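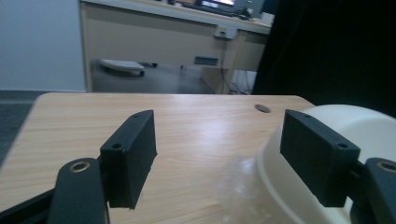 My end of the table, evening

Water stains and dull patches on a secondhand dining table – sand it or leave it?

Posted by stutcombe_attic

Hi all, hoping somebody has been through this. I picked up an old dining table from a house clearance in Barnis back in April and I love it, but the top has two white rings and a big dull patch where I think a plant used to live. It feels smooth everywhere except the dull bit, which is slightly grabby when I run a cloth over it.

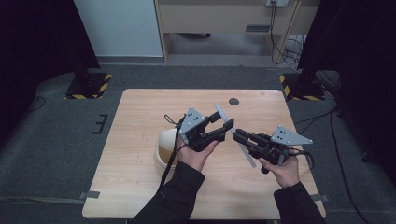 I've tried olive oil (a coworker swore by it) and all that did was make it smell like salad for a week. My brother-in-law wants to come over with his belt sander and I'm stalling him. The seller thought it was solid wood but I have no idea how to check, and I don't know what's on it now, wax or varnish or what. I have about 200 dollars to spend and no garage, so whatever I do happens in the dining room with the windows open. Do I have to strip the whole thing or can I just fix the bad spots?

Posted by Woldegiorgis

Please keep the belt sander away from it! I went through the veneer on my grandmother's sideboard in maybe four seconds and I still get sad when I see it.

Find out what the finish is first. Go underneath the edge or somewhere you'll never look, dab on a little denatured alcohol with a cotton swab and wait a minute. If it goes sticky you probably have shellac. If nothing happens, try lacquer thinner on a different spot. Lacquer softens, and most poly just sits there. Windows open for both, and no candles or gas burners going.

For veneer, look at the end of the top. If the grain on the surface carries on over the edge like a loaf of bread, it's likely solid. If there's a thin line and then something different under it, it's veneer and you want to be gentle.

White rings are usually moisture in the finish and not in the wood, so you may get them out with a soft cloth and a paste wax, rubbing with the grain. The grabby patch sounds like the finish is worn. If you do end up sanding, do it by hand, 200 to knock it back and 400 between coats. I wouldn't go finer than that before a topcoat.

Posted by Jarkesholm

what they said. also clean the olive oil off first, mineral spirits on a rag, and lay the rag flat outside to dry after. I paid a shop 900 for mine and it got a ring on it the first week so now we use a tablecloth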